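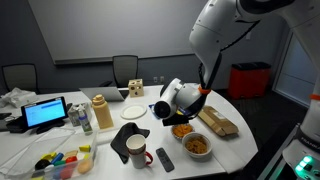 5 min read

Sidov tabletop set: README

Hi, and thanks for downloading this! Sidov is what I call the arm project I've been chipping away at in our shared workshop (the meeting-room end of it, where the big white table is and the carpet is friendlier to dropped things than concrete). This file is the data card for the first recordings I'm happy to let out of the building. It's long for a README, sorry, but I've been burned by downloads that come with one line of text and a license.

What you get

There are 864 episodes in the folder. Each one is a single attempt at a single thing: pick this up, move that over there, put the block in the bin. I drove every one of them by hand, so you're learning from my wrists, including my bad habits. I come in too steep on anything with a rim and I always pause a beat before closing the fingers. If your policy ends up hesitating over bowls, you know who to blame.

Every episode has its own folder with the joint log, the gripper log, the video and a small text file called note. Please read the notes! Sometimes they just say "ok" and sometimes they tell you that I bumped the table halfway through and kept going.

The table

I went for clutter on purpose. My first recordings were on a nice clear tabletop and the model I trained on them fell to pieces the moment a mug showed up, so now the mug stays (white, red handle, usually with a paper cup stuffed in it). You'll also meet a TV remote, a crumpled dark gray cloth, a couple of bowls, a plate, bottles, a flattened cardboard box and the laptop. The wooden shape sorter lives toward the back and its blocks live in the clear plastic bin up front, at least at the start of a session. They wander.

The bowls have real food in them, granola in the big one and orange snacks in the small one. Food is great practice and a terrible idea. The orange stuff sheds dust on the finger pads and the grip gets slick, so I wipe down every 4 runs with a barely damp cloth. If you're rebuilding this at home, use food you don't plan on eating afterward.

I don't reset the table to a fixed layout. Between episodes I shove a few things around, and between sessions I swap some out completely. The layout file only lists what was on the table when a session started, and it won't tell you where anything was.

How it's split

Mandgate is the training part and Brirklow is the held-out part. The names come from my old folder names and I've gotten too used to them to change them now. Brirklow is 400 megabytes zipped, so start there if you just want to poke at something on a slow connection. It has object mixes that never come up together in Mandgate — same objects mostly, different company.

Please don't train on Brirklow and then send me your score. I will be polite about it, but I'll know.

Malinowski

Malinowski is the loader script. It reads an episode folder, lines up the two logs with the video and hands you back plain arrays. It expects the folder names exactly as they unzip, with no spaces added, and it gets grumpy if you rename a session. Run it with no arguments and it prints its options. Run it with the check option first, please, as a half-finished download looks fine right up until it crashes an hour into training.

Stuff that's wrong with it

The gripper log lags the joint log by a hair in the earliest sessions. Malinowski corrects for it, but if you write your own loader you'll need to do the same (the offset is in each session's header).

Lighting is all over the place. There's glass on one side of the room, and I recorded whenever the room was free, so you get bright mornings and murky December afternoons. I thought about throwing out the murky ones and decided to keep them.

Cloth episodes are weak. I'm just not very good at picking up cloth with two fingers, and almost half of those end with me dragging it along instead of lifting. They're marked "drag" in the notes so you can filter them.

There's no force data. I'd love to have it, I don't have it, please stop asking :)

If you want to build something similar

Bolt the base down before you do anything else. Run the cable along the outside of the arm with more slack at the joints than you think looks tidy, then move every joint through its full range by hand and watch where it pulls. I skipped that on my first go and spent a whole evening chasing a dropout that was only a tight cable. Keep the stop button on the side you're standing on. Keep drinks with liquid in them on a different table.

Version notes

Version 2 drops a batch of duplicate episodes, fixes the session headers and adds the "drag" marks. If you have the first version, delete it and pull the whole thing again, as the numbering changed and the two won't merge.

Use it for whatever you like, including paid work. A link back is nice. Bug reports go in the tracker, with the episode number in the title.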